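Prarar Robotics Club forum > Build logs > PC assembly cell

Thread: CPU placement, order of operations

kincaid_bench
Starting a separate thread as the main build log is getting hard to follow. The task for the September demo is unchanged: two arms, one desktop tower on its side, parts presented on the fixture, no hands inside the case during a run. We are allowed 36 minutes for the full build. The current sequence does the CPU first, then memory, then the drive. I would like to keep it that way unless someone has a good argument.

Cell as it stands:

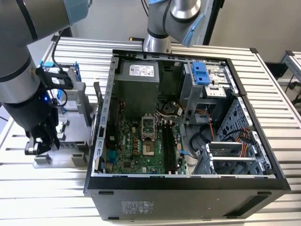

Tower on the slatted table, memory slots unpopulated, socket bracket open.

zarnden
My argument is the drive. It is the heaviest part we handle and it goes in at the far side of the case from the fixture, so the arm carries it across the whole board. If the grip slips, I would prefer it to land on an empty socket with the bracket down. Drive first, CPU last.

kincaid_bench
Grip has not slipped since we changed the finger pads. And you can't close the bracket over an empty socket and reopen it without adding two more moves, both of which we have found awkward.

Arben Berisha
You could route round the board. Lift to clearance height, go along the rear of the case, come down over the drive cage. Costs a few seconds. I did the same on the Clarnis project last year and it was fine.

zarnden
Clarnis had one arm. Here the second arm hangs over the back edge near the power supply, so that path is the one place we can't go without parking it first.

Arben Berisha
Fair point. Park it, then. Parking is a single move.

tolly_m
New this term, so forgive a basic question. Where does the wrist camera get its reference for the drive bay? The cables on that side look as though they would hide most of the edges.

kincaid_bench
It uses the cage, not the cables. Red and yellow power wires run across it, so we mask that region and fit to what is left. Second view, with the tool over that side and both the drive and the CPU on the fixture:
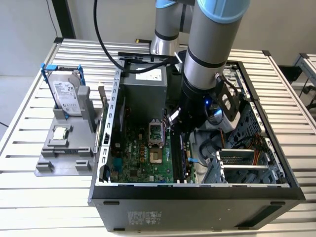 Re: fixture and cable routing

zarnden
Separate matter. The black cable to the arm loops over the upper part of the case. I want it clipped higher before we run at full speed.

kincaid_bench
Agreed. I'll do it on the next session and repeat the dry run 5 times with each order — CPU first and drive first, parked arm in both. Times go in the shared sheet.

Arben Berisha
Log the peak wrist force as well. Time alone won't settle it.

tolly_m
I can do the logging if someone shows me where the script is.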